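Chapter 2
Why Hills Make Their Own Weather

I learned about rain shadows from a wet sock. I was staying in Kurum one January, on the western side of the Podarwood hills, and I'd agreed to meet Emese Kovács for lunch in Dranham, which is only 21 kilometres away on the other side. I left in steady rain, walked to the bus through a gutter I hadn't noticed, and got off an hour later into bright sunshine with one foot squelching. Emese didn't even own an umbrella (she does now, I gave her one).

I wanted to know how two towns that close could have such different days, so I went and dug out the rainfall books. The gauge on the ridge above Kurum had caught 2959 millimetres in its wettest year. Dranham's people think of themselves as living somewhere damp, and they'd had less than a third of that!

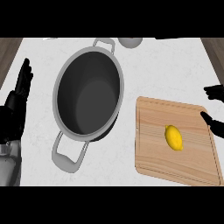
The trick is all in what the air does when it meets the slope. Wind coming off the sea carries a lot of water vapour, and when it runs into the hills it has to go up. Rising air spreads out as the pressure on it drops, and spreading out cools it. Cool it enough and the vapour starts turning into droplets — there's your cloud, and before long there's your rain, most of it falling on the windward side and the tops.

By the time the air comes down towards Dranham it has lost a good deal of its water. Sinking air gets squeezed and warms up, so any cloud left in it tends to melt away. We call the dry patch behind the hills a rain shadow, and it moves when the wind does. On an easterly, Kurum gets the sunshine and Emese gets to use her umbrella.

In this chapter we'll follow one parcel of air over the ridge and work out its temperature at each stage. You'll need the pressure chart from Chapter 1 and a pencil. I've left the sums for snow until the end, as they're fiddlier — freezing gives out heat too, and that caught me out for years.

2.1 Lifting the air

Start at sea level, with the wind in the west.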